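February

Woke at some unreasonable hour with the drawer on my mind. I have had better reasons for insomnia. But there it was, the little brown cabinet, squatting in my head the way it squats on the white table, refusing to be either a nice thing or a piece of junk.

I bought it at the Udetard hall sale for 7 dollars, and I was proud of that for most of an afternoon. Then I got it onto the table under the good light and saw what 7 dollars buys. The finish is very handsome if you stand over it like a landlord and look straight down. Go around to the front and it is all chips. I said I would do something about those before the end of the month. February is a short month, and I picked it for that.

Coffee, toast, second coffee. Wrote half a list. The list said "cabinet" and "call about gutter" and then just "corn?" with a question mark, which I must have felt strongly about at the time.

The corn, for the record, came out of the box of odds and ends I hauled home from the Dorkodau clearance, along with three napkin rings and a gravy boat with no bottom to speak of. It is a very yellow corn cob. It is the most cheerful object on the premises and I have been unable to find a place for it. Too bright for the kitchen shelf, where it makes the real vegetables look ill. Too silly for the desk. I tried the bathroom windowsill and came across it in the night and had to have a talk with myself.

So the plan, such as it was, was to introduce the two problems to each other. Cabinet needs a purpose, corn needs a home. 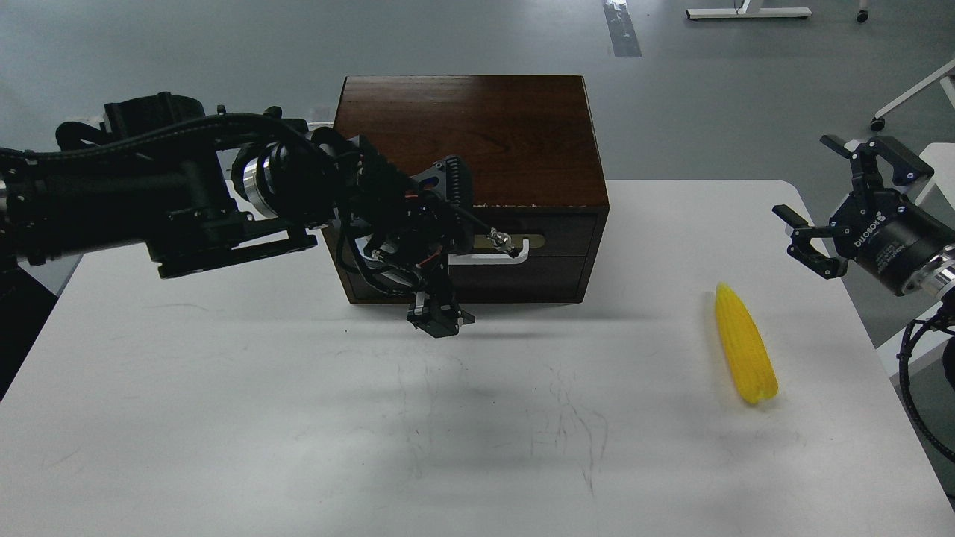

The cabinet, the corn, and a tabletop that has been scribbled on.

I meant to scrub the table first. The pen marks go back to the winter I was drawing up the shelf plan, when I kept running off the edge of the paper and just carrying on. There are good ideas in those scribbles, I'm fairly sure, but I can't read them anymore, and neither can the sponge. I gave it two minutes with the blue stuff and got one smudge to become a larger, paler smudge. Quit while level.

Spent the rest of the morning in correspondence with the Ruvgate catalog, by which I mean I sat on the floor and read it. They sell drawer pulls. They sell, as far as I can tell, every drawer pull that has ever been thought of — page 53 is pulls shaped like leaves, and page 166 is pulls that are meant to look as if they have been dug out of a field. I went in wanting nothing and came out wanting something called an antique loop in a finish called Tobacco. Put the catalog back under the sofa. It knows where I live.

The handle that's on there is fine. It's white, it's metal, it does what a handle does, and it looks as if it wandered in from some other piece of furniture and was too polite to leave. I have a coat like that. If I swap the handle I will notice the front panel, and if I fix the front panel I will notice the chips, and then I am a man with 300 grit sandpaper and no evening. I have been that man. He had dust in his eyebrows until Easter.

Soup at one. Tomato, from a can, improved with pepper and by being eaten in front of the window.

Came back to it after lunch with more resolve and the drawer pulled partway out, which is how I like to think about drawers. The inside is a surprise every time. All that dark shiny business on the outside and then you open it and it's just pale bare wood in there, nobody went to any trouble at all. I find I like the inside better. It has nothing to live up to. There's a small half-round bite taken out of the top of the drawer front, right in the middle, where I suppose a finger is meant to go, though with the handle there as well you are spoiled for choice.

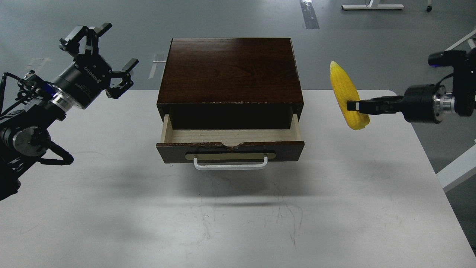
Drawer partway out, and the corn up in the air beside it.

What goes in a drawer like that? I made a serious attempt at this. Batteries, but the batteries have a home, and they have only just settled in. Stamps, of which I own a sheet and a bit. Takeout menus from places that have since closed. String. My mother's generation would have said string without stopping to think, and would have had the string ready. I own one ball of it and I use it for the tomatoes, so it lives in the shed with the tomato stakes and I won't have it made to commute.

I thought about keys. There is a bowl for keys, a blue one, and the bowl has never once had keys in it at the moment I wanted them. A drawer would be the same bowl with a lid.

Then the corn. Obviously I thought about it. It is a good long ear, and the drawer is not a generous drawer, and I went through the geometry in my head for longer than I care to set down. Diagonal, maybe. Then I pictured some guest going in there for a pencil and meeting it. I'd have to have guests for that, but still.

Around three the post came: a water bill, and the Henríquez seed catalog, which I count as the actual start of spring whatever the thermometer says. Read the whole sweet corn section standing up in the hall with the door open, letting the heat out. They have a new early one. They always have a new early one. Every year I plant it and every year the raccoons are delighted with how early it is. Circled it anyway. Circled a squash. Turned down the corner on the beans so I could be sensible about beans later.

It did occur to me, standing there, that the only corn I've had through a whole winter without losing any of it is the yellow one on the table. No raccoon has shown the slightest interest. It may be the best crop I've had in this house.

Put the seed catalog on the table, which spoiled the bareness of it, so I took it off and put it on the chair. Now there is no chair. This is how I tidy.

Had another look at the chips along the top front edge. In the flat afternoon light they didn't seem so bad. There's a trick with a walnut, where you rub the nut on the scratch and it darkens, and I have done it on the bedroom door frame with results I would call brown. I have no walnuts. I have half a bag of almonds. Put "walnuts" on the list under "corn?" and felt I had moved things along.

I also tried telling myself the chips were character. I have said that about the car.
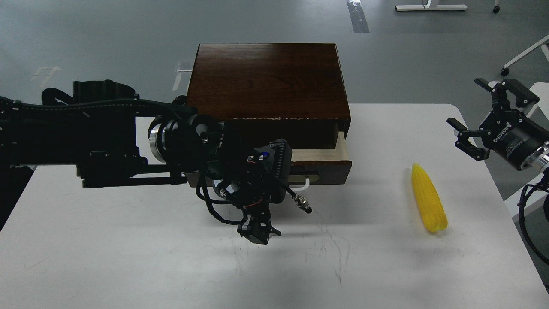 Can you touch up chipped dark furniture without stripping the whole piece?

For small chips, a wax filler stick or a touch-up marker in a close shade is usually enough. Clean the spot, try the color somewhere hidden first, build it up lightly, and buff it with a soft cloth. Stripping is for when the finish is failing all over.

Copied that out of the back of the Ruvgate catalog, so I have been under the sofa again. They sell the stick, naturally. It comes in a set, and the set has a shade called Cordovan that sounds like our cabinet, if our cabinet had gone to a better school. I haven't ordered it. I have left the page open face down on the arm of the sofa, and we'll see who cracks first.

Gutter still not called about. It dripped through supper to remind me. Supper was the other half of the soup and the heel of the loaf.

Where things stand at ten tonight: the drawer has been assigned to spare buttons, provisionally, on the grounds that they are small and don't complain. I have to find them first. They're in a tin, and the tin is in a box, and the box is under the other box, the one from Dorkodau with the gravy boat in it. Tomorrow, if my back is willing.

The corn hasn't been assigned anywhere. I'm crossing it off the list and leaving the question mark.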